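Brosse pour tableau blanc, magnétique, coloris mauve
Deli No.7840
Rayon Écriture et tableaux > Effaceurs et nettoyage
Référence boutique : 1359-M
Vendue à l'unité ou par boîte de 25

Il y a des articles que l'on commande sans y penser, au bout de la liste, entre les agrafes et le ruban adhésif, et la brosse à tableau en fait partie. Chez Povance, nous en avons longtemps vendu une seule, grise, assez triste, que les clients prenaient parce qu'il en fallait bien une. Puis nous avons refait la salle de réunion de l'entrepôt, avec un grand tableau qui sert vraiment du matin au soir, et nous nous sommes mis à regarder ces petits blocs d'un peu plus près !

Celle que nous vous proposons sur cette page est une brosse magnétique d'un joli mauve pastel, mat, avec des angles bien arrondis. La couleur a son importance, et pas seulement pour faire gai : sur un tableau blanc encombré de feutres noirs, de feuilles aimantées et de plannings, on la repère tout de suite, même depuis la porte. Le marquage est imprimé en violet foncé sur la face, avec la mention MAGNETIC en grosses capitales dans un bandeau, ce qui évite au passage de la confondre avec un modèle non aimanté quand tout est rangé dans le même tiroir.

Comment elle s'utilise

On la tient dans la largeur de la main, à plat contre la surface, et on efface par passages longs, de haut en bas, sans appuyer comme un forcené. Beaucoup de gens frottent en rond, par habitude de l'éponge, et se retrouvent avec un nuage gris au milieu du tableau. Un passage droit, puis un second légèrement décalé, et le résultat est bien plus net. Une fois que vous avez fini, reposez-la directement sur le tableau, côté aimant. Elle y reste à portée de main et vous n'avez plus à la chercher sur le rebord de la fenêtre ou sous une pile de dossiers.

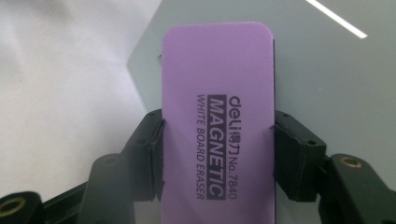
Pour que l'aimant serve à quelque chose, il faut évidemment un support qui s'y prête : tableau en acier laqué ou en acier émaillé, armoire métallique, flanc de casier. Sur un tableau en mélaminé ou en verre non aimanté, la brosse efface, mais elle ne tiendra pas toute seule. Si vous ne savez pas ce que vous avez au mur, essayez avec un aimant de réfrigérateur, la réponse vient en deux secondes. Les tableaux de la gamme Hamwood, que vous trouverez dans le même rayon, acceptent tous les accessoires magnétiques. Pour la gamme Sirkico, vérifiez bien la fiche, car les petits formats d'entrée de prix ne les acceptent pas.

L'entretien, en quelques mots

Tapotez la brosse de temps en temps au-dessus d'une corbeille pour faire tomber la poussière d'encre. C'est tout bête, et pourtant la plupart des brosses que l'on nous décrit comme « usées » sont simplement chargées. Quand elle commence à laisser des traces, passez sur la face qui efface un chiffon à peine humide, puis laissez sécher à l'air libre avant de vous en resservir – une nuit suffit en général. Évitez le lave-vaisselle (oui, la question nous a été posée), le radiateur et les solvants. Pour les vieilles traces de feutre qui résistent, prenez plutôt le spray nettoyant du rayon et un chiffon à part, et gardez la brosse pour l'effaçage de tous les jours.

Combien en prévoir ?

Dans une salle de classe ou une salle de formation, nous conseillons deux brosses par tableau, une à chaque bout, surtout si plusieurs personnes écrivent en même temps. Pour un bureau individuel ou un petit tableau de cuisine, une seule fait très bien l'affaire. Les écoles et les centres de formation prennent le plus souvent la boîte de 25, commode pour équiper tout un étage à la rentrée et garder de quoi remplacer les égarées au mois de février, quand elles ont une fâcheuse tendance à disparaître. Nos trois points de retrait en tiennent un petit stock, et la boutique de la place Ismail en garde toujours quelques-unes près de la caisse.

À commander avec

Feutres effaçables pointe ogive, pochette assortie, réf. 719
Spray nettoyant pour tableau blanc, réf. 1048
Tableau Hamwood laqué, plusieurs formats
Porte-feutres aimanté Sirkico

Livraison et retours

Les commandes passées avant midi sont préparées dans l'après-midi. Les brosses à l'unité partent en enveloppe matelassée, les boîtes en colis suivi. Si la couleur ne vous plaît pas une fois chez vous (les écrans tirent parfois le mauve vers le bleu), renvoyez-nous l'article non utilisé et nous procéderons à l'échange ou au remboursement, comme vous préférez. Pour une commande d'établissement avec devis et paiement différé, passez par le formulaire « Collectivités » en indiquant la référence et la quantité souhaitée.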